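How to Sort a Mixed Box of Wooden Blocks Using Bowls

December - 5 min read
Posted by Bhatia
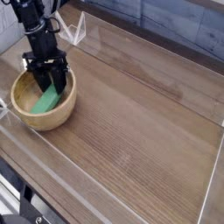

Most block collections start out as a set and end up as a pile. Pieces from two or three sets get mixed together, a few puzzle parts and bottle caps join them, and after a while the box only gets dumped out and shoveled back in. Sorting it takes one evening if you have a clear table and a few bowls.

I use bowls because they hold a rolling cylinder, they are easy to carry to a shelf, and you can see what is in them from any side of the table. Wooden salad bowls are good. They are heavy enough to stay put when a block drops in. Mixing bowls work too, but they are loud.

What you need

A table you can leave alone for a couple of hours. One wide bowl for each color or shape you plan to sort by, plus 2 extra. A damp cloth and a dry towel. A tray or sheet pan for the pieces that need cleaning. Small bags or lidded boxes for storage at the end.

Step 1: Decide on color or shape

Pick one before you start. Color is faster and young kids can help with it. Shape is better if the blocks are mainly used for building, since a builder usually wants "another long one" and doesn't care if it is green or red.

If you have fewer than 50 pieces, go by color and stop there. For bigger collections, sort by shape first and then break up any bowl that gets too full.

Step 2: Work from a small heap

Don't pour the whole box onto the table. Scoop out a heap of 20 pieces, sort it, then scoop again. Big heaps slide, and you end up handling the same blocks over and over.

Keep the heap in the middle and the bowls in an arc around it. Put the bowl for your most common color closest to the hand you use most.

Step 3: Set the long pieces in by hand

Cubes can be dropped in. Long rectangular blocks should be placed. Hold the block near one end, lower the other end toward the wall of the bowl, and let it lean at a slant before you let go. A long block tossed in flat tends to bridge across the rim, and the next one knocks it onto the floor. Leaning them also leaves the middle open for small pieces.

If a block is longer than the bowl is wide, stand those pieces in a deep container or line them up on the tray.

Step 4: Use the extra bowls

One is for pieces that need work: splinters, sticky spots, chipped paint. The other is for things that aren't blocks at all. Don't stop to fix anything or walk anything back to its own room until the box is empty.

Faded paint can make two colors hard to tell apart. I had a lot of trouble with an old Pruton set whose blues and greens had drifted close together. Sort those in daylight, or hold each piece next to one you are sure of.

Step 5: Clean

Wipe with the damp cloth and dry right away - never soak painted wood. For pencil marks on bare wood, a plain white eraser does the job. Sand splinters lightly with the grain. Leave everything on the towel overnight before it goes in a closed container.

Step 6: Put away

Bag or box each group and label the outside. I keep the long blocks in a flat Kemus bin because they stack in rows and I can tell when one is missing. Everything else goes in drawstring bags. Store heavy groups low.

Leave one bowl out on the shelf for strays. Blocks found under the couch go there during the week, and I empty it on Thursday when I vacuum.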